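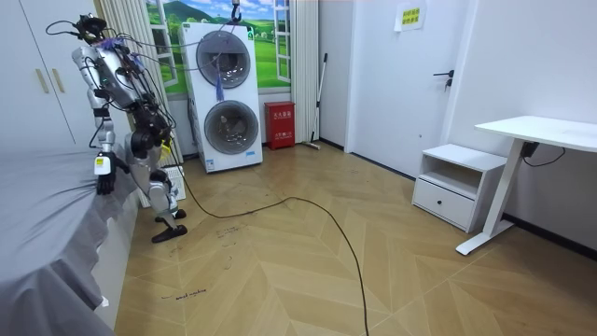 A bedroom with a gray-sheeted bed, built-in wardrobe and stacked washer-dryer, set before a window mural.

The laundry bedroom is a sleeping room that also houses the household's washing machine and dryer, usually stacked one on top of the other to save floor space. It is found mostly in small apartments, where the kitchen is full and the bathroom was full before that.

Layout

The bed takes up most of the floor, and everything else is fitted along the walls. Wardrobes tend to be built in, with flat doors that look like more wall. A curtain may be hung to hide the machines, or whatever else the owner would prefer to hide. Clean sheets travel a very short distance, a benefit often mentioned by people selling such apartments and less often by people sleeping in them.

False windows

Where the wall has no real window, or not enough of one, a painted or printed view is a common remedy. Green hills under a blue sky are the usual choice. The weather stays excellent and the view never needs washing – the appliance in front of it handles the rest.

Use

Most households settle on fixed washing hours. The Brodance building in Flidov, which has 46 apartments of this type, bans spin cycles after 10 at night. A similar rule was tried at Ots and dropped in July, when three tenants on night shifts pointed out that they slept during the day.

See also: Closet laundry; Studio apartment; Trompe-l'oeil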